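Aug 31, 2023

So the wedding is over, I'm back in Wuldale, and my feet have almost forgiven me. I promised a few of you a post about the dancing, so let's get into it!

Some background if you're new. My cousin married into a family that takes ballroom very seriously, and the invitation had a line at the bottom saying guests would be "expected on the floor." Expected! I hadn't danced in front of people since high school. I signed up for beginner classes in Mostby back in February and told myself I'd quit after 3 if I hated them.

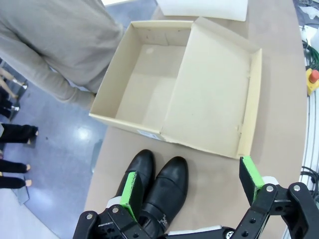 The waltz was what kept me going. I'd figured it would be stuffy, but once you stop staring at the floor it's kind of like being on a swing. Shoes matter more than I thought, too. I'd been wearing sneakers, which grip like crazy when you try to turn, and switching to a plain black leather pair, shiny toes and all, made me stand up straighter before the music even started (the box they go in is nothing fancy, just pale cardboard with a lid that folds right back). Godfrey Kombo, our teacher, kept telling me to take smaller steps. He was right every single time and I ignored him until June.

The foxtrot I still can't do. I get the slow-slow part and then the quick-quick shows up and I'm basically jogging.
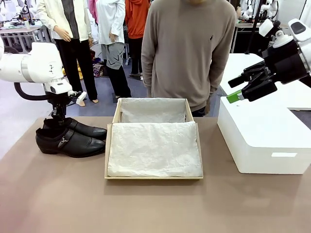 Anyway, the wedding itself. There were 200 people in a barn outside Himham with no air conditioning, and the band opened with a waltz, thank goodness. I danced with my uncle, then with the groom's grandmother, who led. Hamisi Kirui from my Mostby class was there too (he knows the groom from work) and we got through one whole song with only one crash, into a cake table. The cake was fine.

Classes start up again next week and I've already put my name down. Tango this time, help.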